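Gumunholm Summer Night – Planning Meeting Minutes
August 13, 2021
Chair: Yolanda Llanos
Notes: Mutua Urio

1. Last party
Everyone is still buzzing from the April night at Zallance! The rooftop was packed by nine, the salsa set ran long and no one wanted to leave. Yolanda read out a few guest messages and we all agreed the late start suited the crowd.

2. Venue
Greltimell has said yes to the courtyard and the upstairs bar, so we get 2 dance floors this time.

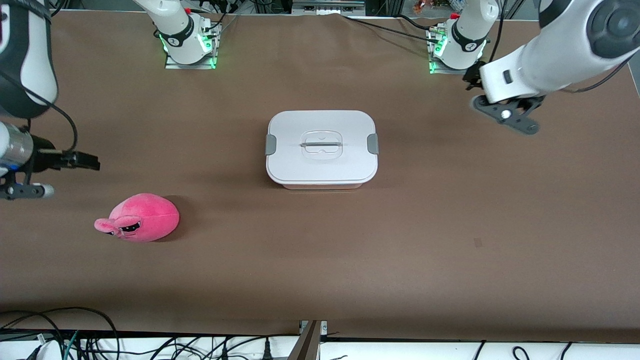

Doors open at eight and the courtyard music stops at midnight, then everybody moves upstairs. Mutua walked the route and loves it – the staircase will look fantastic with lanterns.

3. Music
Minja confirmed for the headline slot, which got a cheer. We had 17 DJs apply for the opening sets and picked seven. Mutua will write to all of them, including the ones we hope to book next time.
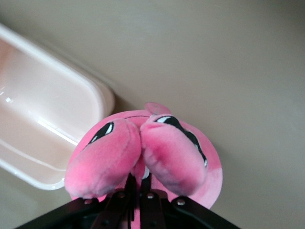
Sound check moves to four so that the brass players can join in.

4. Budget
Decor and lighting approved at $3,000. Yolanda would like to spend most of it on the courtyard. Agreed.

5. Actions
Yolanda – sign the Greltimell contract, order lanterns.
Mutua – DJ emails, running order, poster text.

Next meeting at Greltimell, so we can try the new cocktail menu.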